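About Plorero Workshop

Plorero is a shared workshop where people build and repair machines. It takes up the ground floor of a former printworks, with a loading door on the street side and a smaller door through the yard. We have 37 members. Most of us have day jobs that have nothing to do with engineering, and a few are retired from jobs that did.

How we started

The workshop began in a garage. There were three of us, one bench, a pillar drill and a lathe that took up more room than it earned. We wanted to build a small arm that could pick up screws and drop them in the right tin. The first version was made from hobby servos and could not hold its own wrist up. The second had better motors and worse wiring. By the time the third one moved properly the garage was full, and we took the lease here with help from some neighbours who wanted the lathe.

The name came from the sign on the old garage, which had lost several letters. We kept it.

What we have

The main room has six benches, all with extraction and a switched supply. The metal area has the lathe, a small mill, a bandsaw and the original pillar drill. The clean room at the back is clean by our standards and holds the soldering stations, the oscilloscopes and two printers. Long stock is stored on the wall rack by the loading door. Offcuts under 28 cm go in the blue bin and are free to anyone.

You can use the hand tools and the soldering stations from your first visit. The lathe, the mill and the bandsaw each need an induction, and we run those on Monday evenings. Please don't ask another member to sign you off informally. It has caused arguments.

What we work on

Members bring their own projects and we don't vote on them. In the last year these have included a seed tray watering system, a curtain motor for a stairwell window, a sewing machine converted to run from a foot treadle again, and a good many bicycle lights. Alongside these there are three group builds that anyone can join.

Usetti is a line-following cart that carries parts between the metal area and the benches. It works well on the painted floor and badly on the join by the clean room door. The current job is a new front axle.

Pai is our motor controller board. It was drawn up by members for members, and the present revision drives four motors and logs the current drawn by each one. The drawings and the code are kept on the workshop drive. Copies of the bare board are sold at cost from the cupboard near the kettle.

Lusik is the two-arm sorting cell, and it is the build most visitors ask about. The aim is a bench-sized cell that takes a mixed pile of parts and puts each kind in its own tray, with both arms sharing the space.
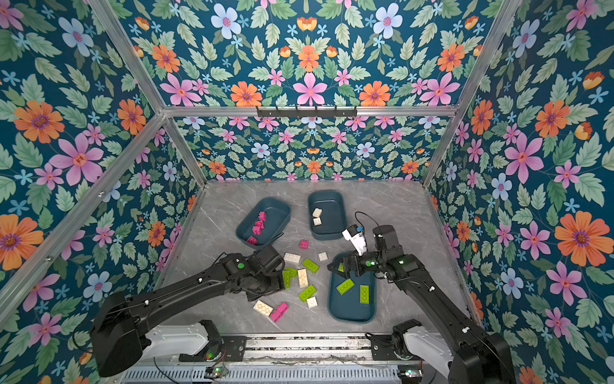
Lusik has taken up more evenings than anything else we have built, and much of that time went into the cell around the arms. The enclosure is made from aluminium extrusion, so panels can be taken off and put back without redrilling. The inside is covered in floral wallpaper, pink and orange flowers on deep teal, and the floor is a grey marble pattern. We practise with toy bricks in pink, cream and lime green, one tray for each colour. Bricks are cheap and hard to damage, and they land at awkward angles or standing on end, as real parts do. Both arms are mounted on the same metal rail platform along the front, and the wiring along it is due for tidying. Anyone who likes making cable looms would be very welcome.

Group build nights for Lusik are open to all members, whatever your experience. There is mechanical work, electrical work and programming, and also a fair amount of picking bricks up off the floor. You don't need to have finished any inductions unless you want to make brackets on the mill.

Joining

Come to an open evening first and have a look round. If you want to join after that, fill in the form on the shelf inside the yard door. Membership is paid monthly and can be stopped at any time. There is a reduced rate for students and people out of work, and we don't ask for proof. Under-16s can come with an adult member.

Members get a fob for the yard door, a storage box and a login for the workshop drive. Larger projects can be left under the benches for up to 2 weeks if they are labelled with your name and a date.

Finding us

Use the yard door. The loading door is kept locked except for deliveries. The yard and the main room are level, and there is a ramp up to the clean room. Bikes can be left along the yard wall. We have no parking of our own, and the spaces opposite belong to the dentist.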